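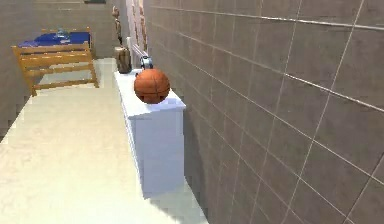
By Valentyna Skoryk
Filed under: Football / Film and Charting
Last updated in January

How to chart linebacker run fits from game film

A run fit chart records which gap each linebacker was assigned, which gap he reached, and when he got there. It takes one pass to log the snaps and a second to grade them. The steps below assume a 4-3 front and an end zone angle. Sideline film will do for outside runs but hides the inside gaps.

1. Set up the sheet
Make one row per snap. Use these columns: play number, down and distance, formation, front, run direction, assigned gap, gap filled, first step, result. Number plays from the opening kickoff and keep the same numbers all season. My sheet for the Brosham defense ran to 837 rows, and duplicate play numbers were the main source of errors.

2. Mark the gaps
Label the gaps A through D on each side of the center, working outward. A tight end adds a gap to his side. If he motions across before the snap, move the extra gap with him and note the change in the formation column.

3. Log first, grade later
On the first pass, fill in every column except assigned gap and result. Skip kneel-downs and spikes. Keep run-pass options even if the ball was thrown - the linebackers still had to fit the run.

4. Read the first step
Pause at the snap and advance until the linebacker's first foot is down. Enter F for forward, L for lateral, B for back. A false step followed by recovery is entered as B, with a note.

5. Assign the gap
Work from the defensive line. If the tackle slants into the A gap, the linebacker behind him normally takes B. Where the call can't be worked out, enter a question mark and leave the snap out of the totals. Expect roughly 87 such snaps in a full season.

6. Grade the result
Use 2 for the correct gap on time, 1 for the correct gap late, and 0 for the wrong gap. "On time" means he is in the gap before the runner reaches the line of scrimmage. Missed tackles go on a separate sheet.
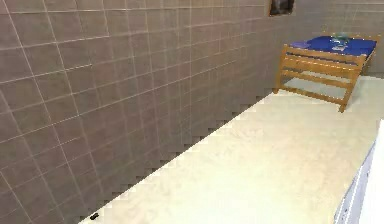 Pallo wrote in to object to step 5, arguing that a slant should be charted as its own front, as otherwise the linebacker is marked down for a lineman who went the wrong way. That works if you have the call sheet. Without it, add a column for line movement and filter on it afterward.

7. Total the grades
Divide points earned by points possible for each player, then split by run direction.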